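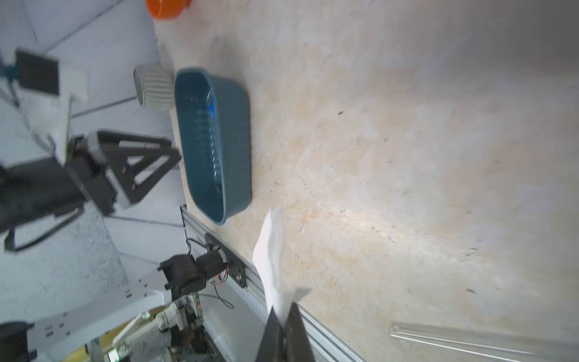
Home Talks Past meetings Directions Contact
Search this site Enter keywords Go

Clearing the sort table: speaker notes
Posted 15 May 2018 by the Filtthorpe bench supplies group

Notes for the Irkarville talk. Typed fast, sorry. Read the bold bits if short on time (bold got lost in pasting, so read all of it).

START
- thank the hosts, check the mic
- who has a table at work where stuff just lands? hands up
- ours is the sort table. Beige top, takes every stain going. Small things come in from the benches, get put down, stay there
- Cedness = our name for the clear-out. Began in April. Old name was longer and no one used it
- 200 square feet of room, one table that matters

WHY BOTHER
- we were re-ordering things we already had. Last year's bill for small supplies, nearly 4000 dollars. Pause here, let them groan
- time lost hunting for caps. Caps!!
- spills get missed under clutter

STEP ONE, THE SOFT STUFF
- paper, wipes, cloths, bags. Always first. They hide everyting else
- crumpled paper goes in the bin, no debate, don't smooth it out to see if it's useful
- cloths in their own pile. Decide wash or toss at the end, all in one go
- clear bags: look inside. Hold up to the light. We threw out a bag of good stoppers once, still hear about it
- one basin on the table, plastic, wide enough to get both hands in. Don't start a second basin until the first is emptied
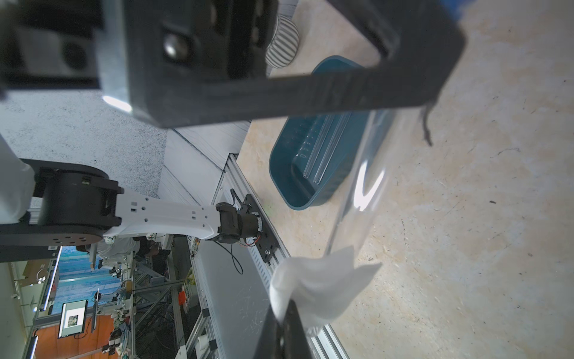

- basin rule caused the most arguing. People want four little tubs with labels. Fine at the END. At the start you just stand there choosing a tub
- keep the basin near the edge, reach is shorter
- ask room: who labels first? (skip if running late)

STEP TWO, GLASS
- only when the soft stuff is gone. Never glass under cloth, never glass under paper
- lay tubes flat, well in from the edge. They roll. Put them in the middle of the table, wait, then pick up one at a time
- caps stay on. Loose cap = tube goes to the wash pile
- hold each one up before racking. Chips at the bottom are the ones you miss
- hand tools to the far side, away from the glass. Same for anything flat that glass could slide under
- crumbs and flecks get brushed off last, with a dry brush, not your sleeve

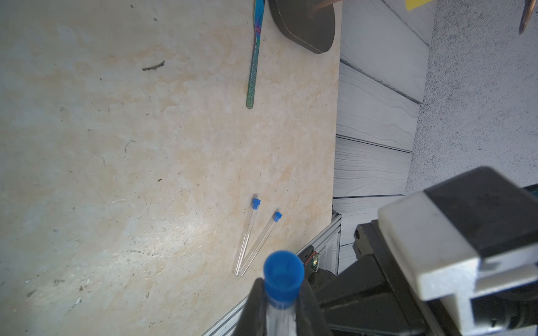 Blue-capped tubes on the sort table, glass stage.

NUMBERS SLIDE
- 566 tubes racked on the first Cedness. Say it slow
- took 2 afternoons, we'd guessed one
- no breakages on the second afternoon. First afternoon, don't bring up unless asked

THE NIKOLOVSKI RACK
- we use it for tubes, it's what the stockroom had. Any rack with a lip will do. Not selling anything
- long side facing you or you'll knock it, trust me
- question always comes up re stacking them: we don't

IF ASKED
- how often? every other month now, was meant to be monthly
- who does it? whoever's coffee is still hot
- stains on the top: tried two cleaners, orange ones won't shift, gave up
- gloves yes, for glass

Handout is by the door, take one. Leave the pens pls, we need them for the afternon session.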